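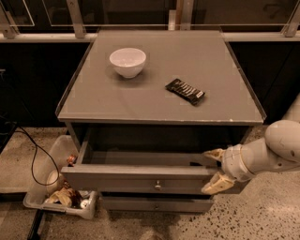 What Is a Bedside Cabinet For?
Homes and Furniture — for readers aged 7 to 10

A bedside cabinet is a small piece of furniture that stands next to a bed. It holds the things a person may want at night or first thing in the morning, such as a book, a lamp or a pair of glasses. Most are low enough to reach while lying down.

The top
The flat part is called the top. Some tops have a raised edge, known as a lip, on three sides. The lip helps to stop pencils and other small objects from rolling off. The front is often left without one so that the top is easy to wipe clean.

The drawers
A drawer is a box without a lid that slides in and out. The part facing the room is the drawer front, and the handle is fixed to it. A small round handle is called a knob. Many cabinets have two drawers, one above the other. Things used every day usually go in the upper drawer, and spare things go in the lower one.

How does a drawer slide?
Older drawers rest on strips called runners. Rubbing a little candle wax on wooden runners helps them to move smoothly. Many newer drawers have metal runners with tiny wheels or balls inside.

Using a cabinet safely
Open one drawer at a time. Keep fingers away from the gap when closing it. Never climb on an open drawer — the whole cabinet could tip over. Food is best eaten before bedtime, and bowls should go back to the kitchen.

Something to try
Ask an adult if you may empty one drawer at home. Sort what you find into things to keep, things to move and things to throw away.

Words to remember
Lip: a raised edge.
Runner: the strip a drawer slides on.
Knob: a small round handle.

Text: Nele Hellwig. Checked by Horacio Cáceres.
Last updated 23 Nov 2022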